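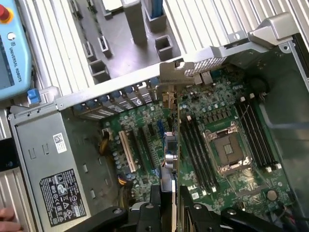
A gripper holds a card bracket over the motherboard of a desktop tower. The CPU socket and memory slots are empty.

Can a robot take apart an old computer yet?

8 February 2022

Plesell has put a robot arm to work on one of the duller jobs at its refurbishing shop: opening up retired desktop computers and pulling the parts worth keeping. The company gave members of our trade group an update in January, and the short version is that the arm can do some of it, slowly, with a person standing by.

The shop took in 3,503 desktops last year, most of them from offices and schools. A trained worker opens the side panel, removes the memory, lifts out any cards, unplugs the drives and sorts everything into bins. Most of the steps are simple. The trouble is that no two batches are alike. One maker uses screws to hold the cards in, another uses plastic tabs, and the cables run wherever there was room for them.

Cherry Mae Rivera, who manages the shop floor, picked expansion cards and brackets as the first task. They stand upright, the metal edge gives the fingers something to hold, and they are harder to damage than a processor socket. Between November and the end of January the arm tried 315 removals. It finished 131 of them without help. In the rest, a worker had to free a tab, move a cable or stop the arm and start over.

"It is good at going straight up," Rivera said. "It is not good at noticing that something is still hooked."

Cables remain the biggest problem. A person pushes a loose wire aside with the back of a hand and never thinks about it. The arm has to be told the wire is there, and a thin black wire against a dark part is hard for it to find. Memory is next on the list. The latches at the ends of the slots have to be opened before the module comes up, and with one gripper that means several separate moves.

Kuvov, the software firm working with Plesell, wants at least 1,000 more tries before anyone talks about running the arm without a worker beside it. Most of that time will go to two models of tower that turn up often. Laptops are not part of the plan.

Rivera does not expect the arm to replace anyone on the line this year. She would like it to handle the easy units on second shift, when the shop is short of people, and leave the odd ones for the morning crew. Drive removal will stay a hand job for now, as customers want a person to sign for each one.

Members who want to see the arm running can ask for a place on the next shop visit through the Macaraeg office. Groups are kept small - the work area is tight - and closed shoes are required.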